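6. Setting Up the Kart Transponder and Lap Timer

This section covers fitting the Sindex transponder to a kart, pairing it with the Brirneo display, and recording a first set of laps. Read section 5 (Charging) before you start. The transponder must have at least 800 mV showing on the reserve line of the charge screen, or it will not enter pairing mode.

6.1 Before you begin

You will need:

Sindex transponder and rubber-lined bracket
Brirneo display with steering wheel clamp
2 cable ties
5 mm hex key
Clean dry cloth
Race number and transponder registration slip

Park the kart on a stand with the engine off and the ignition lead disconnected. Let the exhaust cool fully.

CAUTION: Do not fit or adjust the transponder with the engine running. The bracket sits close to the steering column on most chassis.

6.2 Mounting the transponder

1. Wipe down the back of the seat on the left side, between the seat stay and the lower edge. The bracket will not grip over chain lube.

2. Hold the bracket against the seat with the arrow pointing up. The bottom of the bracket should be no more than 300 mm above the track surface with the driver seated. Measure it with the driver in the kart and the tires at race pressure.

3. Mark the two holes. If the seat is already drilled for a Solberg bracket, the same holes can be used.

4. Fit the bolts from inside the seat with the flat washers under the heads. Tighten by hand, then a quarter turn with the hex key.

5. Slide the transponder down into the bracket until the tab clicks. Push the retaining pin through both sides.

6. Run one cable tie around the bracket and transponder as a backup. Many clubs check for this at scrutineering.

Note: Lead ballast between the transponder and the ground will block the signal. Keep all seat weights to the other side or above the bracket.

Note: On rental karts with full plastic bodywork, the transponder can go on the rear bumper upright instead. Lap times from a bumper mount should not be compared with times from a seat mount, as the signal point is farther back.

6.3 Mounting the display

1. Open the clamp and place it over the top spoke of the steering wheel.

2. Turn the clamp screw until the display no longer moves when pressed at the corners. Do not use a tool on this screw.

3. Turn the wheel to full lock in both directions. The display must clear the fuel tank, the driver's knees, and the front fairing.

4. Secure the display lanyard to the wheel with the second cable tie.

6.4 Pairing

1. Press and hold the side button on the transponder until the light flashes green twice.

2. On the display, go to Menu, then Devices, then Add.

3. Wait for the transponder to appear. It is listed by the last four digits of its serial number, for example 2761.

4. Select it and press OK. The light on the transponder turns solid green, then goes out.

5. Enter the kart race number when asked. Leading zeros are not needed.

If more than one transponder appears, check the digits against your registration slip. Pairing in a busy paddock often brings up units from nearby karts. Picking the wrong one will not affect the other driver's times, but you will see their laps on your display.

Note: The display remembers up to six transponders. To swap between them, use Devices, then Select. There is no need to pair again.

6.5 Setting the timing line

At circuits with a permanent loop, such as Stirudstead, the line is picked up automatically and this step can be skipped. The display shows LOOP in the top corner after the first crossing.

At circuits with no loop:

1. Push the kart to the start line and stop with the front axle over it.

2. Select Track, then New Line.

3. Hold the kart still until the satellite bar is full. Under trees or next to a grandstand this takes longer.

4. Press OK, then push the kart forward at walking pace past the line. The display beeps when the line is saved.

5. Save the track under a name you will recognize. Separate layouts of the same circuit need separate names.

CAUTION: Only set a line when the track is closed and you have permission from the clerk of the course.

6.6 First session

1. Wake the display before you leave the dummy grid. It does not wake on movement.

2. Drive the out lap. No time is shown until the second crossing of the line.

3. After each lap, the display holds the lap time for five seconds, then returns to the running clock. A green bar means faster than your best in this session. A red bar means slower.

4. When you come in, press the side button once to close the session. If you forget, it closes by itself after ten minutes without a crossing.

Official results always come from the race control system. The time on the display is for the driver's use and cannot be used in a protest.
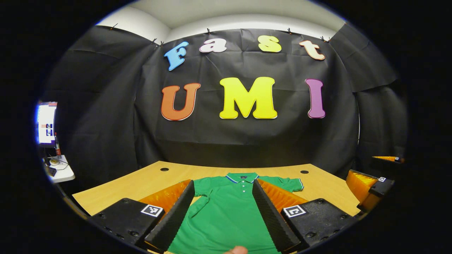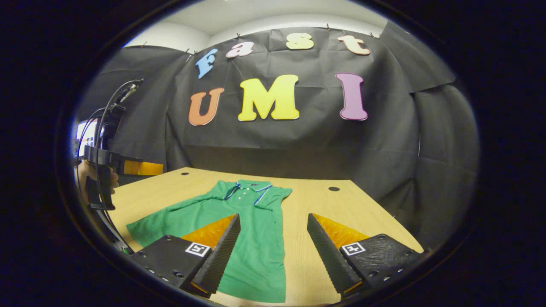 Foam lettering on black cloth, two views. Photos: Brirneo

6.7 If no lap times appear

Display shows NO UNIT: The transponder is asleep or out of charge. Press its side button. If there is no light, charge it.

Display shows NO LINE: The track has no loop and no saved line. See 6.5.

Every other lap is missing: The transponder is mounted too high or is blocked. Check the height and move any ballast. Check also that the arrow on the bracket points up.

Laps are much too short: Two lines are saved for the same track. Delete the older one under Track, then Manage.

Times stop in the rain: Water has entered the charging port. Remove the transponder, dry the port with a cloth, and leave the rubber cap open overnight indoors. Do not use compressed air.

For clearing stored sessions and moving them to a computer, go to section 7.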